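Workshop notebook, bay 2
December 14, 2025
Written by Bayu Krishnan, with additions by Citlali

Vibration complaint on the delivery van, continued from the previous pages. I write it long because Sylvain comes back from Cakstead soon and he will take over the van, and last time he had to call me four times to understand my short notes.

State of things when I started today. The van has the Vukon all-season tires, light truck version, all four bought together in June. The driver complains of a shake in the steering wheel that starts near highway speed and becomes less when he goes faster. Lihua has balanced all four wheels already and the shake came back the same. She wrote "balance good, customer not happy", and I agree with both parts.

Cold pressures, measured before moving the van: the two front tires equal and at the door sticker value, left rear a little low, right rear good. I filled the left rear. No nail, no bubbles at the valve with soap water. The valve core was not very tight, I tightened it by a quarter turn and put a new cap. Please check this one again before the van leaves.

Tread depth, three places across each tire. Front left: the outer shoulder is lower than the middle, not by much, but I can feel it with the hand. When I move my palm around the tire in one direction the blocks are smooth, and in the other direction they catch the skin. Front right has the same thing but weaker. Rears are even. So there is some heel and toe wear on the front axle, and the rotation was never done. The driver says it was done. The invoice from the other garage says "inspection of tires", and for me this is not a rotation.

Torque on the nuts. The wheels had been put on with an impact gun by somebody, because two nuts on the front left needed a long bar and my full weight. The correct value for this van is in the table on the wall, 147 Nm, and I wrote it with a marker inside the cabinet door also. I cleaned the hub faces with the wire disc. On the front left hub there was a ring of rust close to the center, thick enough that a wheel cannot sit flat on it. I should have looked at this first and not at the tires. It took me ten minutes to clean and it was the most useful thing of the morning.

After cleaning I measured the runout with the dial gauge. Lateral was fine on all wheels. Radial on the front left tire was still high, and on the bare rim it was almost nothing, so the error is in the tire or in how the tire sits on the rim. I marked the high point of the tire with yellow chalk and the low point of the rim with white chalk. They were not together. They were nearly opposite to where I would like them.

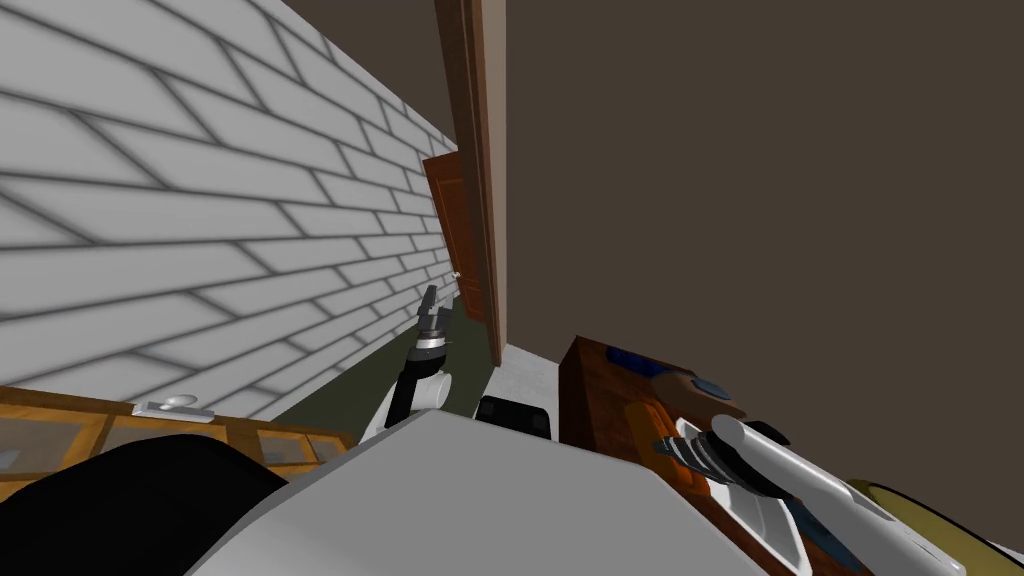 Do we need to balance the wheel again if we only turn the tire on the rim? Every time, even when the tire moves by a few centimeters, and the old weights must come off first.

I let the air out, broke the beads, used plenty of paste and turned the tire until the yellow mark met the white mark. Then inflated until both beads went in place with the usual two sounds. I looked at the thin molded line near the rim all the way around, on both sides. The inner side was not equal: at one place the line went under the rim edge. Deflated, more paste, inflated again, and now the line is parallel everywhere. It is possible that this tire was never correctly seated. The first fitter was maybe economical with the paste.

Radial runout after this is less than half of what it was. Balanced with the machine, result zero and zero, then I rotated the wheel on the cone and measured again to be sure that the centering was honest. Still under five grams. Good.

Note about the balancer. The small cone has a scratch on it. It does not change the result as far as I can see, but I ask that we do not put this cone on the floor any more. It has a hook.

Road test, first. Mileage at the start is on the job card. I drove out by the Hidholm road because the surface there is new and quiet. Shake in the steering wheel: almost gone. There is still a soft hum from the front which changes with the speed and does not change when I steer left or right, so I think it is the worn tread blocks and not a wheel bearing. I lifted the front after the test and turned both wheels by hand with my fingers on the spring. No roughness. No play at twelve and six, no play at three and nine.

Second thing I did: moved the fronts to the rear and the rears to the front, straight, without crossing. I was thinking about crossing them. The tires are not directional, so it is permitted, and with the heel and toe wear it can help that they turn in the other direction. But then I would change two things at one time and I would not know which one helped. Sylvain, if the hum is still there when the driver comes back, you can cross them then.

Road test, second, same road, same speed. Hum is now from behind and weaker from the driver seat. Steering wheel is calm. I took my hands very light on the wheel and the van goes a little to the right, but the road also goes down to the right in this part, so I drove back in the other direction on the left half of the parking area of the market, and there it was straight.

Alignment not measured today. The alignment bay is taken by Bernadette and the long pickup until she gets the bolts. I think the toe on the front axle should be checked, because the outer shoulder wear has to come from somewhere. I would not give the van back as finished without it. I would give it back as "drive it and come again", and write this clearly on the paper.

Wet braking comparison

This is the other job and has nothing to do with the van. We have the two sets for the crossover, the Vukon and the Zapata, same size, same speed letter. Both are sold as touring all-season. Lihua wanted to know if we can say anything true to the customers about the wet grip when they are half worn, because the catalog only gives words.

Our method is simple and not a laboratory method. The watered lane behind the building, always the same driver (me), always from the same speed, brake fully and let the ABS do the work. Cold pressure set before each set. We throw away the first two stops.

What I can say until now. The Zapata set was done last time, 17 valid stops. The distances were close to each other, with one stop much longer which I believe was my foot. I keep it in the table with a star. I do not want to remove numbers because I do not like them.

The Vukon set was started today after lunch and I stopped it after a few runs. The water on the lane was not the same. One of the sprinkler heads near the end was closed with sand and the last part of the lane was only damp. So the stops of today are good for nothing and they look very nice, of course. I wrote them on the back page and crossed the page with one line so that they can be read but not used. Cleaned the head. The others should be opened and cleaned too before we continue.

A thing to decide: temperature. The Zapata stops were made on a warmer day. All-season rubber does not like the same things at different temperatures, and I am afraid that we will compare the days and not the tires. My proposal is to do both sets again in one afternoon, with the sets changed in the middle, and then the first set again at the end for a few stops. It is more work for the lift, but then we have something we can defend.

Load. The crossover was weighed with me and a full tank. I put 105 kg of sand bags behind the front seats to be closer to a normal family use. The bags must be in the same place next time, I made marks with tape on the carpet. Please do not borrow the bags for the pickup.

Addition, Citlali: I read the method and I agree with the repeated set at the end. I would also measure the tread depth again after all stops, because full braking on this surface takes more rubber than you think. On the trailer tires last year we lost enough to see it on the gauge. Also the depth gauge with the red handle reads a little more than the other one. Use one gauge only and write which one.

Answer, Bayu: I used the red one for the van and the black one for the crossover. Inside one job it is the same gauge, so the differences are still good, but the absolute values should not be mixed. I have put tape on the red one.

Stock and small things

Bead paste: one bucket open, one closed. The open one was without the lid again and it has a hard skin. I removed the skin.

Stick-on weights in the five gram strips are nearly finished. Clip weights for steel rims we have enough of, some 430 in the drawer by Lihua's last list, mostly the large ones which we use less.

The pressure hose at the second lift loses air at the swivel. You hear it when the radio is off. I have tightened it twice and it is not the thread, I think it is the seal inside.

The calibration paper for the big torque wrench is not in the folder. Bernadette had it for the insurance visit. If it is found please put it back, because I used this wrench today and I want to write its number on the van card.

To do, for the next person:
Torque check on all four wheels of the van after the first drive
Left rear valve, soap water again
Front toe when the bay is free
Clean the sprinkler heads, all of them
Ask Lihua if the customer kept the paper from June with the DOT numbers, I could read three of the four and the last one is on the inner side

Van key is in the gray box, second hook.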